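La guerra de los cables (y cómo la voy ganando)

Llevo toda la semana con el tema de los cables y ya no me puedo callar más, así que hoy toca entrada larga. El que avisa no es traidor.

Todo empezó con la mesa nueva. Me compré una Skollport, que es preciosa y tiene un tablero enorme, y a los dos días ya no se veía el tablero. Cargador del portátil, cargador del móvil, la lamparita, el altavoz, un cable que no sé de qué es pero que me da miedo tirar... ¡Un nido! Y cada vez que quería enchufar la lámpara me tocaba meterme debajo a cuatro patas y salir con pelusas en las rodillas.

Primer intento: esconderlo todo en una caja Prumside de esas con tapa y ranuras a los lados. Muy mona en la tienda. En casa la tapa no cerraba, porque mis enchufes son gordos y además los tengo todos con adaptador (manías de haber vivido fuera), y acabó de caja para los hilos de coser. Ahí sigue, y oye, para los hilos es estupenda.

Segundo intento, y este es el bueno: sacar la regleta de debajo y trabajar con ella encima de la mesa. Lo vacías todo, la pones delante y vas enchufe por enchufe, con calma, decidiendo qué se queda y qué se va al cajón. Cambia muchísimo hacerlo con luz y sentada en una silla como las personas. Yo tardé 60 minutos con la radio puesta y me pareció hasta relajante.

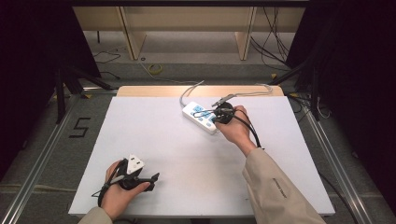

Cosmin Tudose me escribió el viernes que todo eso está muy bien, pero que lo primero es mirar la etiqueta de la regleta y sumar lo que le vas a colgar, que él tuvo una de 2000 vatios con la estufa y la plancha a la vez y acabó oliendo a plástico quemado en todo el pasillo. Y que la estufa, siempre directa a la pared.

Pues tiene toda la razón, y me fui corriendo a mirar la mía. La estufa ya tiene su enchufe propio, que conste. En la regleta se han quedado solo el portátil, la lámpara y el altavoz, y el móvil lo cargo en la cocina, que así de paso no lo miro tanto.

Luego vino lo de las etiquetas. Compré un rollo de cinta de papel en Antunes, la ferretería de mi calle, y le puse a cada cable su nombre pegadito al enchufe, no en la otra punta, que es como lo hice la primera vez (sí, tuve que repetirlas). Para el sobrante, velcro. Las bridas de plástico ni en pintura, que luego hay que cortarlas con tijeras y yo me veo cortando lo que no es.

Me falta decidir dónde va la regleta definitivamente. Una opción es atornillarla por debajo del tablero, pero me duele hacerle agujeros a la mesa nueva. La otra es la balda de abajo de la estantería Skirnwood, que está justo al lado, aunque el cable de la lámpara llega muy tirante. Si alguien ha probado con cinta de doble cara de la fuerte, que me cuente si aguanta los tirones.

¡Ah! Y el cable misterioso sigue sin dueño. Le he puesto una etiqueta con un interrogante y lo he guardado en el cajón con los demás.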